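How to Get Tea and Coffee Stains Out of Mugs

Brown rings inside a mug come from tannins, which cling to the glaze and build up a little with each cup. The dishwasher often leaves them behind. You can remove them with things you probably have in the kitchen, and it takes very little scrubbing.

What you need

Baking soda
White vinegar
A soft sponge or cloth
An old toothbrush
Warm water

Step 1. Rinse the mug and tip out most of the water. Leave the inside damp so the baking soda sticks.

Step 2. Put a teaspoon of baking soda in the mug. Add a few drops of water and stir it into a thick paste with your finger.

Step 3. Rub the paste over the stain with the sponge, using small circles. Light stains come off in under a minute. Use the toothbrush where the wall meets the bottom and around the base of the handle.

Step 4. Rinse and check the mug in good light. If a ring is still there, go on to the soak.

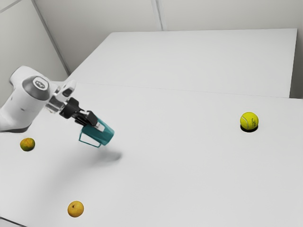 A teal mug held in a gripper.

Step 5. Rinse out all the baking soda. Fill the mug with equal parts white vinegar and warm water, up to 50 ml above the stain line if there is room. Leave it for 16 minutes, then pour it out and wipe the inside again.

Step 6. Wash the mug with dish soap and let it dry upside down on a rack. Vinegar smell is usually gone after one wash.

Travel mugs

Steel travel mugs need a longer soak. Put a tablespoon of baking soda in the bottom, fill with hot water from the kettle, and leave the lid off overnight. Wash the lid separately and pull out the rubber seal if it comes off. Coffee oil collects under it and starts to smell.

Things to avoid

Don't use steel wool or a scouring powder on glazed mugs. Small scratches hold stains, and the next ring will be harder to shift. Don't put vinegar in the same mug as bleach. Mugs with gold or silver trim should be washed by hand with soap only, as the paste can wear the trim away.

If the glaze has a web of fine cracks, the stain may be under the surface and won't come out this way.

Updated 19 September 2023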